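Putting Together a Small Plastic Side Table or Stool

Workshop Tips — Flat-Pack and Push-Fit

Push-fit plastic furniture has no screws to speak of, and people tend to rush it for that reason. A molded top, a handful of legs, sometimes a shelf. It goes together in a few minutes if the sockets are clean and the legs are the right way up. It can take most of an evening if they aren't.

These notes cover the common kind: a square top with a socket at each corner and hollow legs that narrow toward one end. I have put together a lot of them for rentals and for my own porch, and the same few problems come up each time.

Before you start

Clear a table that is at least twice as wide as the piece you are building. Working on the floor is fine for large shelving, but for a stool or a small side table you want to see into the corners without bending over. Cover the table. A desk mat, an old yoga mat or a folded bath towel will all do. White plastic picks up scuffs from bare wood and stone, and the marks do not wash off.

Take every part out of the bag and put the legs together on one side. Check the bottom of the carton before you flatten it. Small caps and feet like to stay behind under the flap.

Look in each socket. Molding leaves thin slivers of plastic around the rim, and a sliver the size of a fingernail clipping is enough to stop a leg from seating. Run a fingertip around the inside, then trim what you find with a utility knife held nearly flat. Cut away from the hand that is holding the top.

Which way up

The underside is the side with the ribs. On most square tops they cross in the middle, and that crossing is what carries the weight, so check it for cracks before going any further. If a rib is split, send the whole thing back. Glue will hold it for a while with a lamp on top, and it will not hold a person.

Raised edges can fool you. Some tops have a lip on the face as well as underneath, to keep cups from sliding off, and it is easy to start fitting legs from the wrong side. Look at the sockets instead. The open mouth is where the leg goes in.

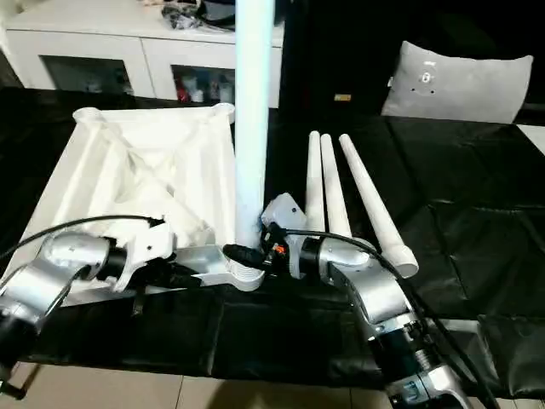 Refugio Palacios
Workshop Editor

Fitting the legs

Hold the top steady with one hand close to the corner you are working on. If you hold it at the far side, the near corner lifts when you push and the leg goes in crooked.

Tapered legs have a fat end and a thin end. Which one goes up depends on the maker, so try one leg by hand before you commit to the rest. The right end slides in a short way and then grips. The wrong end either rattles or won't start at all.

Push and twist at the same time, a quarter turn each way. Do all the legs loosely first, then go back around and push each one home. Work across the diagonal, corner to opposite corner, the way you tighten lug nuts on a wheel. If you seat two neighbors hard before the others are in, the top can bow slightly and the last leg will fight you.

When they are all in, turn the piece over and lean on it with both palms. You will often hear a click or two. Turn it back and look at where each leg meets its socket. The gap should be the same all the way around.

If a leg is stuck

— Too tight to go in: rub a little dish soap around the end of the leg. Do not use cooking oil, it never dries and the leg will work loose.
— In crooked and won't come out: twist while pulling. Don't rock it sideways, that is how sockets split.
— Still stuck: pour warm tap water over the outside of the socket for a minute, then twist again.
— Too loose: one wrap of plumber's tape around the end, two at the most.

A rubber mallet is all right for the last bit. Put a folded cloth over the plastic and tap. A steel hammer will leave white stress marks even through a cloth.

Wobble

Test it on a floor you know is flat. Kitchen tile usually isn't, so try a couple of spots before blaming the stool. If it still rocks, one leg is not all the way in, and nearly always it is the first one you fitted. Stick-on felt pads will take care of anything that is left.

Check the fit again after 2 weeks of use. Plastic settles a little, and a firm push at each corner is usually all it needs.

From readers

Maricica Pascu writes that she marks each leg and its socket with a matching pencil dot, so the pieces go back in the same places after she stores them for the winter. Worth doing if you take yours apart every December.

Virgil Toma asks whether the joints should be glued. I don't. Glued legs can't be replaced, and the table won't pack flat for a move.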